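Zokness wrist cam / gripper comparison, README

Last edit March 26, 2025. Plain notes, will tidy up later.

What this is: close-range wrist camera stills from trying two grippers on the same arm, over opened desktop PCs. Gripper A is the Zistonent parallel one, gripper B is the Polishchuk with the soft pads. Same camera, same mount plate, same controller settings unless the log says otherwise. Shot at the Holville bench.

1,216 stills in total, 81 runs. 47 runs on A, the rest on B. Rate was 10 stills per second, then thinned by hand.

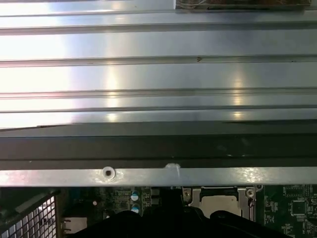
KNOWN ISSUES: GLARE AND OCCLUSION

Bare metal is the main headache. Ribbed silver panel fills the top half here, and the left side goes nearly pure white. Two yellowish streaks run down it as well, they break into little bright dots on the ribs. Auto exposure doesnt cope. Locked exposure next round.

Second one: fingers in view. Black gripper comes up from the bottom and hides the lower part of the motherboard plus the bottom edge of the CPU socket bracket. Both bracket screws at the top corners are still clear, so are the two teal-topped capacitors. Silkscreen not readable at this range, don't try OCR on it.

Labels

- panel, rail, board, bracket, capacitor, port, grille, gripper
- hidden parts: label only what shows, no guessing the outline
- glare gets its own mask, seperate file

Not done yet

- B runs need the new mount offset, old one is wrong
- tilt the mount a few degrees and redo the metal panel runs, May probably
- diffuser on the bench lamp, cheap one first
- finger width vs. hidden area, want a table for A and B

Use

Fine for glare masking and for checking camera placement. Not enough variety to train a grasp model, one bench only. Run logs are in the logs folder, one text file per run, same number as the stills folder. If a log is missing the run was aborted, skip it.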